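New write-up from the Sydorenko lab is out. The question is small: when a robot moves clothes in and out of a wardrobe, when should it trust the head camera and when should it trust the wrist camera? Short thread.

1/ Most policies we tried feed every camera in all the time and let the network sort it out. That works on a tabletop. Inside a wardrobe the head camera loses a lot to the arm, and the wrist camera spends long stretches looking at blank white panel. 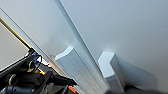 Wrist view, close to the panels.

2/ A view like that has very little for a network to grab onto. Pale surface, pale rail, pale blocks. If you ask the policy where it is in the wardrobe from the wrist alone, it guesses. We measured this early on and it was worse than we expected.

3/ Our method is called Hurnura. It learns a weight for each camera at every step. The weight comes from how well that camera's features predict the next gripper pose. If the prediction is bad, the camera gets turned down for the next chunk of actions.

4/ The training set is Sekum, 1,685 teleoperated episodes. Every episode has one garment as the target. The robot either hangs it up or takes it off and brings it out. Dehua Shen did the labeling pass and threw out the episodes where the streams had drifted out of sync.

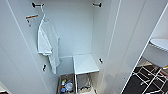 5/ White clothes in a white wardrobe were the hardest group. The baseline, Nukuton, finished 20 percent of those. Hurnura finished 52 percent. Same data, same arm, same number of training steps. I would not call 52 good, but the gap held up across all our seeds.

6/ Where the gap comes from: on the approach, Hurnura leans on the head camera almost completely. Near contact it moves over to the wrist. The baseline never makes a clean switch and tends to close the gripper too early. 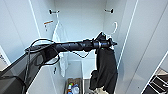
7/ Dark clothes are a different problem. Finding them is easy and both methods get there. The trouble is keeping track of the height of the grasp once the arm covers part of the back wall. When we looked at which head camera pixels mattered most, a lot of the weight was on fixed landmarks: the two black hooks up on the side walls and the little orange-and-white sticker under the left one. The black garment hanging from the gripper got much less than I would have bet.

8/ So we ran the obvious check and masked the sticker in the input. Success dropped for both methods and dropped more for ours. That is a real limit. A wardrobe with plain sides will be harder, and we say so in the write-up.

9/ Someone asked on Thursday whether we cropped the head camera to the wardrobe. We did not. The policy gets the full view in every episode, including the parts where the robot is turned toward the rest of the room.

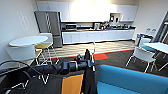
10/ We did train a cropped version for comparison. It learned faster for the first few hours and then did worse whenever the base was parked at a slightly different angle. With the full view, small changes in parking hurt less. We think the furniture and walls give it a rough heading, but we have not tested that directly.

11/ What didn't work: a learned on/off gate in place of a soft weight. It picked one camera in the first few steps and stayed there. We tried 2 versions of a penalty to make it switch and gave up on both.

12/ Next is patterned clothing, then a second wardrobe with the door hinged on the other side. Code goes up in August once Dehua finishes the cleanup. If you have a wardrobe or closet dataset with synced wrist video, send me a message. I would like to run the masking test on it.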